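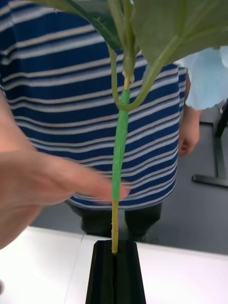

Fake plant stems – tape or no tape?

costelp: I wrap mine in green tape where the leaf stalk branches off. Makes the stem thicker and I like the lumps.

Sernarer49: The tape is always way greener than the leaves though. I'd leave it bare.

costelp: Real stems aren't one color either!

dorkancombe_jo: With Sernarer on this one. Two thin layers if you must, and stretch it as you go.

costelp: Fine, trying two layers on the next one – still keeping the lumps.

Last updated September 26, 2026
Print | E-mail this thread
Contact | © Jinari Forums | Back to top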